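Grovlow reading scheme: progress report to the fund
Oct 2, 2025

You asked for a short account of the first term. Attendance is the easy part. We enrolled 372 adults across five sites, and the Plollow site filled first. I am less sure than the summer paper was that this tells us much.
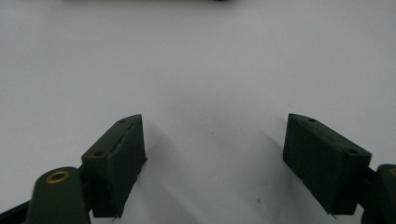
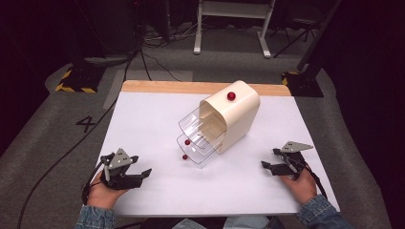

Beril Yaman thinks I am being too hard on it, and that people who keep turning up every week for a class they needn't attend must be getting something out of it. Perhaps. They may also like the company. The July test can't settle the matter, as it was given only to those still coming, and the leavers were not followed up.

The Mikar workbooks are a mixed bag. Tutors at Gökçe dropped the spelling units after 12 sessions and went back to newspapers and council letters. Reading scores there look no worse, but I wouldn't build a case on one site.

Spending is within budget, apart from travel, where we are up to 7 per cent over. Two tutors now cover three sites between them and the bus fares went up.

For next term I would ask for a test at the start as well as the end, and for calls to anyone who leaves. I would not open a sixth site yet, whatever the waiting list says.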